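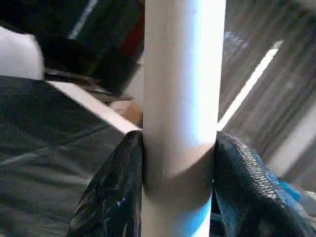

Mar 2, 2020
Davoud Shokri

Second pass on the Vildale letters, demonstratives only. The batch was opened in Pidby under the revised settings, with the earlier labels hidden from both annotators. The total stands at 755 marked uses of "this," "that," "these" and "those." Relative "that" and the "that" of reported speech had been taken out before the batch was loaded. A few escaped the filter and are listed on the sheet kept with the batch. They should be removed by hand and the removal noted, so that the totals in the November report can still be traced.

Of the 755, 506 were given a single clear antecedent by both annotators, with the same start and end points. These are closed and need no further work unless the span rules change again. Another 136 went to discussion. What is left was marked as pointing outside the text (to the day of writing, to the sheet of paper, to something enclosed with the letter) and will be treated in a separate entry.

The discussion cases fall mostly into one type. The writer reports a chain of events and then picks up the chain with a bare "this." Letter 2, second leaf, may stand for the type:

"I told him the wall was down and the sheep had gone through to the lane. This he would not believe until his brother came in and said the same."

One annotator took the antecedent to be the whole of what was told. The other took only the part about the sheep, on the ground that the brother could have seen the sheep in the lane without having seen the wall. Both readings can be defended. The guidelines as they now stand instruct the annotator to choose "the smallest stretch that makes sense of the sentence," and under that wording the second annotator is correct. The first annotator's objection is that the phrase "makes sense of" does all the work in the rule and is nowhere defined. The objection was accepted in discussion and is recorded here for the next revision.

Proposed replacement wording, to be tested on the remaining leaves: "Mark the stretch that could be put in place of the demonstrative, with only the small changes of form that grammar requires, so that the sentence says the same thing." Under this wording the example above gives the full clause pair. It also settles most of the cases in which the writer uses "all this," which the current rule handles badly. It does not settle cases in which the demonstrative is followed by a general noun.
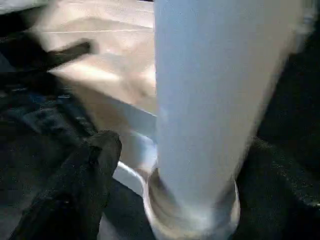
The general nouns need their own treatment. "This business," "that matter," "this trouble" and "this sad affair" are frequent in the Vildale hand and carry a judgment that is not present in the stretch they refer to. When the writer says "this trouble with the lease," the earlier passage may say only that a paper was returned unsigned. The trouble is supplied by the label. At present Pidby allows a link from the noun phrase to the antecedent and nothing else, so the added judgment is lost from the record. Two options were considered.

The first is a yes/no flag on the link, set whenever the noun says more than the passage did. It is quick, and the annotators prefer it. The second is a short list of noun classes (event, speech, idea, state, and a class for nouns of feeling) with one class chosen for each link. The second option is closer to the scheme used for the Sotomayor material and would allow the two collections to be compared. It is also slower, and trial marking of one leaf produced more argument over the classes than over the antecedents themselves. "Business" in particular was placed in three different classes by two people, one annotator having changed her choice between the top and the foot of the same leaf.

Decision for the present: use the flag. Keep the class list in the guidelines as an appendix, marked as not in force. Revisit once the Sotomayor comparison has been properly planned. It should not be assumed that the two collections divide speech nouns in the same way. The Sotomayor letters are largely commercial, and nouns such as "order" and "request" may refer in them either to an act of asking or to the goods themselves.

A note on paragraph breaks. The transcripts show a break wherever the writer began a new line with an indent, but the Vildale writer indents irregularly and sometimes runs straight on after what is clearly a change of subject. The working assumption had been that a demonstrative at the head of a paragraph would reach back to the whole of the preceding one. The second pass gives little support for this. Paragraph-initial "this" most often takes up the last sentence only, and in several letters it skips over the last sentence to take up the one before it, where the last sentence is a formula of hope or health. An example from the letter concerning the mill:

"The wheel is to be stopped from the first of the month and the men paid to that date. I trust you are all well as we are here. This will come hard on the Pratts."

Both annotators passed over the formula without hesitation and linked "this" to the stopping of the wheel. They differed only on whether the payment of the men should be included. The formula appears to be transparent, in that reference passes through it as if it were absent. If this holds across the collection it should be stated as a finding, with the formulas listed and the cases set out in full. 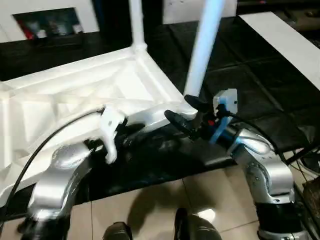
The point has a practical consequence for the distance measure. Distance is at present counted in clauses between the demonstrative and the nearest edge of its antecedent. If formulas are transparent, they should arguably be left out of the count. The figures sent to the Plernance group included them. A recount without the formulas has been started and the two sets should be kept side by side, under separate names, until the group has expressed a view. The earlier figures are not to be overwritten.

Some further observations on "that." The expected division, in which "this" takes up what the writer has just said and "that" takes up what another person has said or what belongs to a past time, is visible but weaker than supposed. The writer is quite capable of "that" for her own statement of the line before, generally where she is closing a topic: "and that is all I know of it." She uses "this" for another person's words when she means to dispute them. It may be more useful to describe the choice in terms of whether the topic is being kept open or put away. The label set has no place for such a judgment, and it would be unwise to add one during a pass. The suggestion is entered here so that it can be dated.
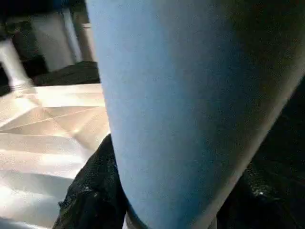
Vague edges of reference were raised again at the close of the session, in connection with the span rules. Annotators have asked whether a span may be marked as having one firm end and one uncertain end. A comparison with color words was found helpful in talking this through, and the gripper finger shown here will serve for it. It is sky blue and brightest along its left side, and it darkens toward the right into a deep teal-gray. A reader told to mark the blue part would begin with confidence on the left and would have no fixed place at which to stop, although the thin grayish rim on the right supplies an outer limit beyond which no one would go. Many of the 136 disputed spans have the same shape. The end nearest the demonstrative is agreed, the outermost possible start is agreed, and the annotators differ over how far back within that limit the reference extends. It is proposed that such spans carry two start points, an inner and an outer, and that agreement be scored on each separately.

Pidby can store a second start point if it is entered as a linked span of zero length. The method is awkward, and the export drops the link when the two points fall on different leaves. Until this is repaired, the outer start should also be written in the comment field, in the form used for page references, with the leaf number first.

Points carried forward. The substitution wording is to be tried on the unread leaves of the mill letter and on both leaves of the letter about the lease. Stray relative pronouns are to be removed from the batch and the total corrected wherever it is quoted. The list of formulas should be drawn up from the transcripts in advance of any further linking, including those closing formulas that mention weather. The clause recount continues. The question of "such," which behaves like a demonstrative in "such was his answer" and is outside the present filter, remains open; occurrences met in passing may be noted on the batch sheet, without labels.

One correction to the previous entry: the reading given there as "these presents" in the lease letter should be "these persons." The transcript has been checked against the leaf and amended. The link attached to it was removed and entered again.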